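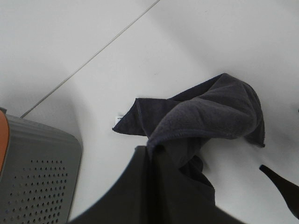
Uwe Haberkorn wrote to me that a trailer is a promise made by somebody who hasn't read the contract, and I've been arguing with him in my head ever since. I think he's half right. The people who cut trailers usually don't make the movie, and quite often they haven't seen a finished version of it when they start. But a promise? Let's hold off on that word until we've looked at how these things get put together.

Chapter 2
Selling the Story: How a Trailer Is Built

Before you read
Think of the last trailer that made you want to see a movie. Write down everything you remember from it. Keep the page – we'll come back to it at the end of section 2.4.

2.1 Starting with too much

When I got my first job cutting trailers, I figured the hard part would be finding enough good material. Wrong! The hard part was throwing it out. My first real assignment was a family adventure called Praddale, and the studio sent over everything they had, which came to 701 clips, most of them without finished effects or music. I watched all of it (twice, because I was new and scared), and I made a list of every moment I liked. The list was so long that I might as well have just handed in the movie.

My boss at the time took one look and asked me what the movie was about. I started telling her the plot. She stopped me and asked again. It took me most of an afternoon to come up with an answer she'd accept: a girl wants to go home and doesn't know where home is. After that, picking shots got a whole lot easier. If a shot had to do with wanting, or with home, it stayed on the list.

We'll call that sentence the spine. You'll see other names for it in other books, and some editors never write it down at all, but every trailer I've admired has one somewhere.

2.2 The parts of a trailer

Most trailers you see in a theater are built in sections, a bit like a short play. First comes the setup, where we meet a person and a place. Then there's the turn – a phone call, a monster, a wedding invitation – and the pace picks up. Then comes the rush of quick shots at the end, followed by the title, and very often one more little joke or scare after the title. People in the business call that last bit the button.

A teaser is a different animal. It comes out early, sometimes before shooting has wrapped, and it may have no story in it whatsoever. The teaser for Haltura was a single slow shot of a door with someone breathing behind it. I still think it's better than the movie, and I liked the movie fine.

Look at how much work the sound is doing in both kinds. Try playing a trailer with the volume off and you'll notice how shapeless the middle gets. Then try it the other way, with your eyes closed. I make my students do this in the first week, and they grumble, and then they go home and do it to their roommates.

2.3 How much is too much?

Now back to Uwe. What bothers him, I think, is the trailer that gives away the ending, or the one that sells a gloomy drama as a comedy by using the only jokes in it. Both happen. When the second Grorkeck trailer showed that the brother was still alive, fans were furious, and I can't blame them. But the studio had run test screenings of both versions, and the audiences who knew about the brother were more eager to buy a ticket. So who should the editor listen to?

I've been on both sides of this. I once cut a version of a thriller, Sastry, that hid the villain completely, and I was so proud of it. It tested terribly. People couldn't tell what kind of movie they were being invited to. We put in 20 seconds of the villain and suddenly everyone got it. I grumbled for weeks (I still do, a little).

We'll spend the rest of this chapter on that tug between keeping a secret and making a clear invitation. Section 2.4 goes through one trailer shot by shot, and in section 2.5 you'll write a spine of your own and cut a one-minute teaser from the practice footage.

Words to know
Spine
Setup
Turn
Button
Teaser
Test screening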